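Home > Robotics > Learning from demonstration

How much should I trust a success rate from hand-held gripper demos?

posted by torque_and_tell

I have to decide whether our lab spends the next few months copying the Skerkel method, and I'm not convinced. For anyone who hasn't read it: people carry a pair of hand-held grippers around an ordinary home, pick things up and tidy them, and the recordings train a policy that later runs on real arms. No robot is present while the data is collected. The write-up says 800 demonstrations were enough to reach 90 percent success on household tidying "in unseen environments."

My problem is that the evaluation section is one page long. There were 26 trials with 9 objects. I can't find a list of the homes, and "unseen" is never defined. It could mean a new apartment or it could mean the same living room with the furniture pushed to one side. They compare against Folo, but Folo was trained on teleoperated data with a different camera, so I don't know what that comparison tells me.

I've used bags, wrappers and other soft packaging as test objects for years and they wreck most policies. In the Skerkel results the soft items get the same score as the boxes, which makes me suspicious right away.

Has anybody collected this kind of data themselves? Is the method any good, or is it mostly a good video?

4 answers

padgrip_paula_no_relation

We did a collection last October using the same general recipe, with our own grippers and our own software (called Pan internally, never released, don't ask). So I can talk about the recording side. I can't vouch for their trials.

The data is real data. It's quick to collect and you get clutter that no lab bench has. Where I'd be careful is with soft objects, and a thin plastic bag is the worst of them. Once the jaws close on one, every grasp has a different shape, and a person corrects for it without noticing. The policy has to learn that correction from a wrist view where the bag itself is hiding a good part of the room.
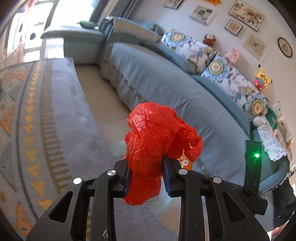
Does a hand-held gripper record the joint angles of a robot arm?

A hand-held gripper has no arm attached, so it records only the path of the tool and how far the jaws are open. Joint angles are worked out later for whichever arm has to follow that path.

That last step is where a lot of demonstrations quietly disappear. A person can lean over, twist a shoulder and reach somewhere a bolted-down arm can't go. Recordings the arm can't reproduce get filtered out before training. So when you read 800, find out if that is the number before filtering or after. In the Skerkel paper I read it three times and still couldn't tell. If it's after, the cost of the method is higher than they let on. If it's before, the training set is smaller than it looks, and the easy reaches are overrepresented in it.

I'd also want to know how they scored a trial. "Object moved" and "object put where it should go and released" are very different bars. Soft stuff tends to pass the first and fail the second, because it hangs on to a textured pad when the jaws open.

Comment from torque_and_tell: Thanks. The scoring rule is in a footnote: "task completed as judged by the operator." I had skipped over that. It doesn't help their case.

wheelbase

just try it. the grippers are cheap to print and you'll know in a month. papers are always like this

nullresult_nell

I'd slow down before anybody prints anything. Start with the arithmetic. You can't get 90 percent out of 26 trials with a pass/fail score: 23 successes is 88 percent and 24 is 92. So either they rounded in a strange way, or they gave partial credit, or they averaged per-object rates. Any of those might be fine, but the paper should say which. And even if you grant them 24, the true rate could plausibly be anywhere from the mid-seventies to the high nineties. Spread that over 9 objects and you have two or three tries per object. The claim that soft items do as well as boxes has nothing holding it up at that size.

Then there's the two-handed question. Their pipeline treats the left and right grippers as separate streams and lines them up by timestamp. That works well when each hand is doing its own job. When one hand is working and the other is waiting, the waiting hand still produces data, and the policy learns from all of it.

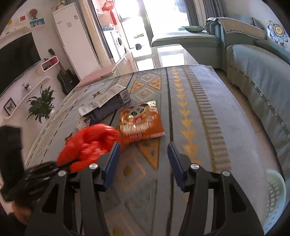

Two grippers at the cloth, with the red bag on the left and the snack package near the middle.

Look at how fast one hand can be moving while the other holds its position. A wrist camera gives you sharp views of slow things and smears of quick ones. If the tracking comes from the same video, and in Skerkel it does, then the fast parts of a demonstration are the parts with the worst position estimates. They report average tracking error. I would ask for the error during contact, which is the part I'd worry about and the part an average hides.

The Bromov benchmark was supposed to settle arguments like this one. It has fixed layouts and an outside scorer. Skerkel wasn't run on it, and the reason given is that the Bromov layouts "do not reflect natural homes." Maybe so. It would still have taken them an afternoon.
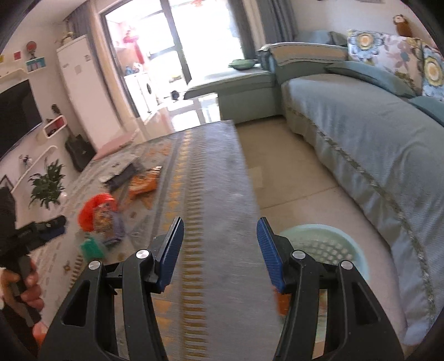

Jaws open over the rug, another gripper at the left, sofa and basket on the right.

One more thing on "unseen." A living room is full of cues that never change during a session: the sofa, the curtains, the TV, the pattern underfoot. A policy can lean on those and score well in the same room with the objects shuffled. The test I'd want is simple - same objects, different room, different floor covering, and somebody scoring who didn't build the system. I've seen policies drop badly when only the rug was swapped.

None of this means the method is bad. I think it's a decent way to get pretraining data and I'd use it for that. I wouldn't plan a budget on their number.

torque_and_tell

Marking the answer above as accepted. I wrote to the authors asking for the per-object results and whether 800 is before or after filtering. They said raw results would be shared "with the next release," no date. For now we're going to record a small set in two different rooms, train on one and test on the other, with bags and boxes scored separately. I'll post what we get, including if it makes me look wrong.

Comment from padgrip_paula_no_relation: Please log which recordings the arm can't reach and keep them. We threw ours away and I still regret it.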